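Tote (storage bin)

A tote is an open-topped bin with solid walls, used to hold and move loose goods in workshops, stockrooms and schools. Most totes are wider at the rim than at the floor. The word is used mainly in North America; in older trade catalogs the same article is listed as a tote box or tote pan.

Shape and construction

The sloping wall, called draft, lets empty totes nest inside one another. A tote with steep walls holds more for its footprint but nests less deeply, and a stack of empties takes up more shelf height. Rims are usually rolled or flanged so that the bin can be lifted by hand or hung on rails.

Floors may be flat, ribbed or pierced. Holes let water run out after washing and allow air in when nested bins are pulled apart. Bins meant for powders or small fasteners are made without them.

Materials

Early totes were pressed from sheet steel or made of vulcanized fiber. Molded plastic is now more common. Steel stands up to heat and sharp castings but dents and is noisy. Plastic is lighter and quieter, though it scratches easily and can turn brittle in cold storage. Some users fit a separate floor plate or liner, which can be replaced when worn.

Sizes

There is no single standard. Makers tend to choose sizes that divide evenly into a pallet or a shelf bay. The Casside line, introduced for small-parts storage, was sold in four depths. Its largest model, the 3070, was intended for long stock and had walls steep enough that only the upper part nested. The Kalinowski catalog listed 76 bins, including several that differed only in the rim.

Use with blocks and bar stock

Short, bulky parts settle in a tote without much attention. Long, narrow pieces such as blocks, strips and cut bar behave differently. Poured in, they bridge from wall to wall and leave empty space underneath. Laid in by hand, they can be placed side by side and the bin holds far more. Halina Mazurek's handbook for school workshops, Bins and Benches, recommends a single layer for sorting and a full bin only for storage. 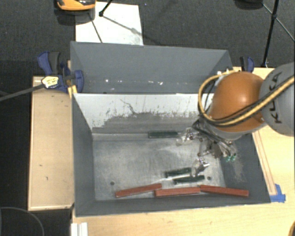 Long pieces in a wide bin often come to rest along the foot of a wall, where the slope meets the floor. Pieces lying there are harder to pick up than those in the open, as there is less room on one side. With only a few in the bin, both positions can occur together: three red blocks may lie nearly end to end along the near wall while one green block sits against the far wall and two more lie out on the floor. Color helps the sorter in such cases, and red and green both show clearly on a gray floor.

Wear and care

Wear appears first on the floor and the lower walls as scratches and dull patches. It seldom affects strength. Theano Zacharopoulos, in a survey of 800 bins at the Releck parts depot, found that cracked rims were the usual cause of replacement. Plastic totes are washed with warm water and mild soap. Steel totes should be dried at once and oiled lightly at the seams.

See also

Crate
Parts bin
Sinine rack
Pallet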